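Call for participants: student robotics group Stadik, spring team

Stadik is a student project in which we teach robot arms to do small jobs in ordinary rooms. We are looking for new members for the spring team and we invite students of all faculties to apply. This text explains what the work is, whom we are looking for and how to apply. Please read it to the end before you write to us, as many of the usual questions are answered here.

About the project

The group was started by students of mechanical engineering who wished to have more practice than the lectures could give. Today we have also members from computer science, design and one from linguistics, who writes the instructions which our arm must follow. We are a registered student club and our supervisor is Dr Olga Sampaio. She attends our meetings when her teaching allows it and she signs the certificates at the end of the semester.

Our present project has the name Benik. The aim of Benik is that one arm, with a simple two-jaw gripper, can help at a table: to pick up a cup, to move it to another place, to put a spoon beside it, to bring a small box from one side to the other. For a person these are very easy things. For the arm each of them is a small problem, and the difficulty grows with every object which has a handle, or which is shiny, or which stands near the edge.

Up to now we have recorded 2766 attempts of the arm. In our list we keep 127 different objects, most of them from our own kitchens. Every attempt receives a short note by the person who was leading the arm: what was the task, did it succeed, and if not, at which moment it failed. The notes of failed attempts are of the same value for us as the others, and we ask that they are written with the same care.

We do the work in furnished rooms, with normal tables, normal chairs and normal daylight. The daylight is a subject of its own. In the morning a white cup on a pale cloth is seen very well by the software, and in the afternoon the same cup can disappear from it completely. One of the tasks for the new team is to repeat our table exercises at different hours and to compare the results.
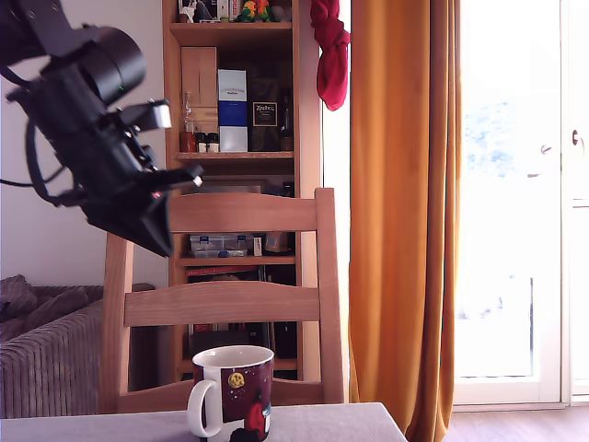
The arm at the table, with a mug on the cloth in front of it.

What you would do

The spring team has two working groups and you can choose between them after the first meeting.

The first group is for recording. You will learn to lead the arm by hand and by controller, to prepare the table according to the task sheet, and to write the notes. One session takes a little more than two hours, together with the preparation and the tidying. We always work in pairs: one person leads the arm, the other has the stop button and writes. After each half hour the two persons change places. It is necessary to be patient, because one exercise is repeated many times with only small differences, for instance with the handle of the cup turned to the other side.

The second group is for the competition. In the past year we took part in the Shemweta student contest for household robots and we came to the second round. We lost there on a task with a jar, which our gripper pressed too weakly, and it slid out. This year we would like to enter again. The competition group will work on new pads for the jaws, on the speed of the arm near fragile objects, and on the program which decides where to take hold of an object. The leader of this group is Dariusz Jasińska, who also built our present cable holder and who will gladly accept suggestions for a better one.

Both groups meet together for one common evening every second week. There we look at recordings, discuss what went wrong and divide the tasks.

Whom we are looking for

You should be a student of any year and any faculty. Pupils from the last class of secondary school can join the recording group if they bring a written agreement of a parent.

You do not need to have experience with robots. For the recording group it is enough if you have steady hands, if you come on time and if you can write clear notes in English. For the competition group you should have some knowledge of one of the following: programming in Python, drawing of parts for 3D printing, simple electronics and soldering. If you have knowledge in a different field and you believe it is useful, please describe it to us.

Left-handed persons are especially welcome. Almost all of our recordings were made by right-handed members and this can be noticed in the movements of the arm.

We ask for two sessions in a week until the end of the semester. If you know already that you will be absent for a longer period, for example for a practical placement, please write it in your application. It is not an obstacle, but we need it for the timetable.

What we offer

You will receive an introduction to the arm and to the safety rules before your first session. Nobody works alone with the arm before this introduction is finished.

Members can use the workshop of the club, with two printers and hand tools, also for their own small projects, if the material is paid by themselves. The firm Wukside supports us with motors and spare parts, and it has invited our members to visit its assembly hall. The date of the visit will be agreed with the new team.

The work is not paid. Students whose study programme allows it can have the work counted as a practical project. Please ask at your own faculty office first, as the rules are different from one faculty to another. All members who complete the semester receive a certificate with a description of their tasks. Costs of travel to the contest are covered by the club for the members who are named in the team.

How to apply

Please send us a letter of not more than one page. It should contain your name, your faculty and year, the group which interests you, and the hours when you are free. Add also a few sentences about something which you have built, repaired or taken apart. It can be a bicycle, a lamp or a program. We read this part with the most interest, and it is no problem if the thing did not work at the end.

A curriculum vitae and a list of marks are not needed.

Letters can be handed in at the club room or sent through the contact form on the page of Stadik, with the word Benik in the subject line. The last day for applications is 28 Mar 2020. Every applicant will receive an answer, also in the case that we cannot offer a place. We will invite the applicants for a short conversation and a trial at the arm, in which you will try to lift a cup and set it down again. The trial is not marked.

Questions about the recording group please address to Olga Sampaio, and questions about the contest to Dariusz Jasińska. Both can be reached through the same contact form.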